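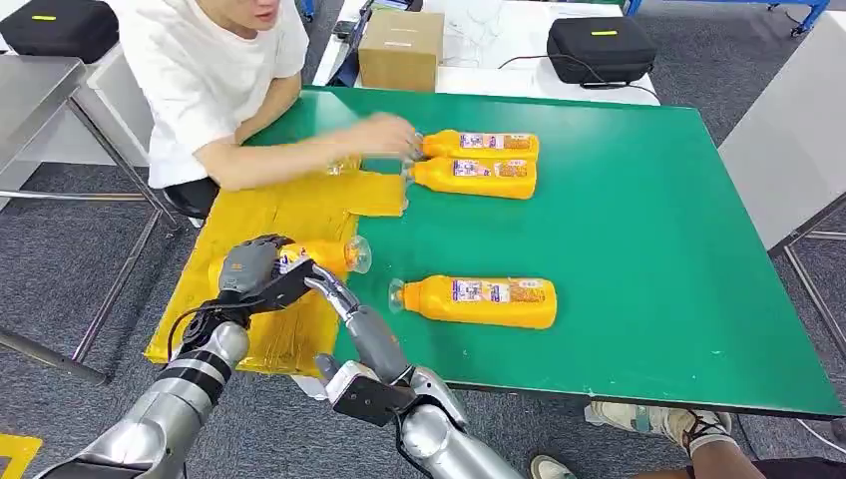 Stapelimport von Clip-Metadaten: Bildrate wird abgewiesen, Umlaute in den Beschreibungen zerstört

Cinzia Valentini
22. März 2021

Ich verwalte ein kleines Archiv mit Reise- und Städteaufnahmen und möchte den Bestand bei Skestum zur Lizenzierung einstellen. Es sind 669 Clips. Die Dateien liegen per FTP bereits im Eingangsordner, die Metadaten sollen per CSV nachgereicht werden. Die CSV erzeuge ich aus Zuccaro (Archivsoftware, Exportprofil "Agentur, erweitert").

Beim Import treten zwei Fehler auf:

Erstens wird ein großer Teil der Zeilen mit der Meldung "frame_rate: declared value does not match file" abgewiesen. In Zuccaro steht bei allen betroffenen Clips 60 fps. Im Kameramenü war ebenfalls 60p eingestellt. Ein anderer Teil der Clips wurde mit 25p gedreht, diese Zeilen laufen ohne Fehler durch.

Zweitens sind in den übernommenen Zeilen die Umlaute kaputt. Aus "Straßenhändler, Altstadt, Brücke" wird "StraÃŸenhÃ¤ndler, Altstadt, BrÃ¼cke". In Zuccaro selbst wird alles richtig angezeigt. Wenn ich die CSV in der Tabellenkalkulation öffne und neu speichere, stimmen die Umlaute manchmal, dafür steht dann die ganze Zeile in einer einzigen Spalte.

Eine Beispielzeile aus dem Export:

filename;title;description;location;date;frame_rate;resolution
RV_0412.mov;Ratville, Uferstraße;Fußgänger auf der Uferstraße, Blick nach Süden, Totale;Ratville;06/2019;60;3840x2160

Was ich bisher versucht habe:
Einen der Clips im Schnittprogramm neu mit 60 fps ausgegeben. Der wurde angenommen. Für den ganzen Bestand möchte ich das aber nicht machen, wegen der Rechenzeit und weil ich die Originaldateien ungern noch einmal komprimiere.
Das Feld frame_rate leer gelassen. Die Meldung lautet dann "required field missing".

Muss ich die Dateien ändern oder die Tabelle? Und welche Kodierung erwartet das Portal? In der Hilfe dort steht nur "CSV, standard format".

Tornia

Die 60 ist falsch, trag 59.94 ein. Mit Punkt, nicht mit Komma. War bei mir auch so.

Für die Umlaute: ich schreibe alles gleich auf Englisch, dann hat man das Problem nicht. Deutsche Beschreibungen findet sowieso kaum ein Kunde.

Gianni Melis

Die Antwort von Tornia geht bei der Bildrate in die richtige Richtung, ich würde den Wert aber nicht blind für alle Dateien ersetzen. Die beiden Fehler haben nichts miteinander zu tun, deshalb getrennt.

Bildrate

Viele Kameras bezeichnen im Menü als "60p", was in der Datei als 60000/1001 gespeichert wird, also 59,94 Bilder pro Sekunde. Zuccaro rundet beim Einlesen auf ganze Zahlen und schreibt den gerundeten Wert in den Export. Skestum liest dagegen den Dateikopf aus und vergleicht. Bei 25p fällt das nicht auf, denn dort ist der Wert tatsächlich ganzzahlig. Dein neu ausgegebener Clip wurde angenommen, weil er nach der Ausgabe wirklich 60 Bilder pro Sekunde enthält. Dabei hat das Schnittprogramm aber entweder Bilder ergänzt oder die Geschwindigkeit geringfügig geändert. Das willst du im Archivmaterial nicht haben. Die Dateien also unverändert lassen und die Tabelle korrigieren.

Den Wert in der Datei bekommst du mit ffprobe:

ffprobe -v error -select_streams v:0 -show_entries stream=r_frame_rate,avg_frame_rate -of default=noprint_wrappers=1 RV_0412.mov

Mögliche Ausgaben und was in die Spalte gehört:

r_frame_rate=60000/1001: 59.94
r_frame_rate=60/1: 60
r_frame_rate=30000/1001: 29.97
r_frame_rate=24000/1001: 23.976 (nicht 23.98, das wird ebenfalls abgewiesen)
r_frame_rate=25/1: 25

Wenn r_frame_rate und avg_frame_rate deutlich voneinander abweichen, liegt wahrscheinlich eine variable Bildrate vor. Das ist typisch für Aufnahmen mit dem Telefon. Solche Clips kannst du mit der Tabelle nicht retten, die musst du tatsächlich auf eine konstante Rate umrechnen. Leg sie vorher in einen eigenen Ordner, damit sie nicht mit in den Stapel geraten.

Für den ganzen Ordner unter Linux oder macOS:

for f in *.mov; do printf '%s;' "$f"; ffprobe -v error -select_streams v:0 -show_entries stream=r_frame_rate -of default=noprint_wrappers=1:nokey=1 "$f"; done > raten.csv

Die entstehende Liste über den Dateinamen mit deiner Tabelle verknüpfen (SVERWEIS genügt) und die Brüche durch die Dezimalwerte ersetzen. Groß- und Kleinschreibung der Dateiendung beachten. Falls ein Teil der Dateien auf .MOV endet, fehlen sie in der Liste, und das Portal behandelt die Schreibweisen als verschiedene Dateien.

Kodierung

"Ã¼" statt "ü" heißt: Die Datei ist UTF-8, wird aber als Windows-1252 oder Latin-1 gelesen. Zuccaro exportiert UTF-8 ohne BOM. Der Importer von Skestum nimmt ohne BOM Windows-1252 an, mit BOM liest er korrekt. Du brauchst also UTF-8 mit BOM. Im Texteditor heißt das beim Speichern meist "UTF-8-BOM" oder "UTF-8 mit Signatur". Auf der Kommandozeile:

printf '\xEF\xBB\xBF' | cat - export.csv > export_bom.csv

Nur einmal ausführen. Bei doppeltem BOM erkennt der Importer die erste Spalte nicht mehr und meldet "filename: column missing".

Dass nach dem Speichern in der Tabellenkalkulation alles in einer Spalte steht, ist das Trennzeichen. Deine Beispielzeile verwendet Semikolon, und das Feld description enthält Kommas ohne Anführungszeichen. Solange das Semikolon bleibt, ist das zulässig. Speichert das Programm mit Komma, müssen alle Textfelder in doppelten Anführungszeichen stehen. Ich würde beim Semikolon bleiben und im Importdialog unter "Advanced" das Trennzeichen fest einstellen. Die automatische Erkennung zählt offenbar die Zeichen in der ersten Datenzeile und liegt bei kommareichen Beschreibungen daneben.

Außerdem wandelt die Tabellenkalkulation mit deutschen Ländereinstellungen 59.94 unter Umständen in etwas anderes um, und aus 06/2019 wird ein Datum mit Tagesangabe. Beide Spalten beim Öffnen als Text importieren, nicht per Doppelklick öffnen.

Reihenfolge, wie ich es machen würde:

Export aus Zuccaro erzeugen und eine Kopie davon unverändert aufheben.
Bildraten auslesen, Spalte ersetzen.
Als CSV mit Semikolon speichern.
BOM voranstellen, falls das Programm ihn nicht schon gesetzt hat.
Eine Testdatei mit 3 Zeilen importieren, darunter je ein Clip mit 25 und 59.94 und mindestens ein ß.
Erst dann den Rest.

Bereits falsch übernommene Beschreibungen werden beim erneuten Import nicht automatisch überschrieben. Im Dialog muss "Update existing" gesetzt sein, sonst bleiben die zerstörten Umlaute stehen und das Protokoll meldet trotzdem "ok".

Cinzia Valentini

Danke. Der Test lief durch, der Gesamtimport danach auch, bis auf 2 Zeilen. Beide sind Telefonaufnahmen mit unterschiedlichen Werten bei r_frame_rate und avg_frame_rate, also der Fall mit variabler Bildrate. Die rechne ich einzeln um.

Zur Ergänzung für andere: Im Exportprofil von Zuccaro gibt es unter "Felder" neben "Bildrate" ein zweites Feld "Bildrate (Container)". Dort steht der ungerundete Bruch. Wer das auswählt, spart sich den Durchlauf mit ffprobe und muss nur noch die Brüche ersetzen. Die Beschreibungen bleiben bei mir deutsch, die englische Fassung kommt in die Spalte description_en, die das Portal ebenfalls akzeptiert.

Gianni Melis

Das Containerfeld kannte ich nicht. Bitte an ein paar Dateien gegen ffprobe prüfen. Bei Clips, die in der Kamera als Zeitlupe aufgenommen wurden, können Aufnahmerate und Wiedergaberate verschieden sein, und ich weiß nicht, welche der beiden Zuccaro dort einträgt. Für Skestum zählt die Wiedergaberate.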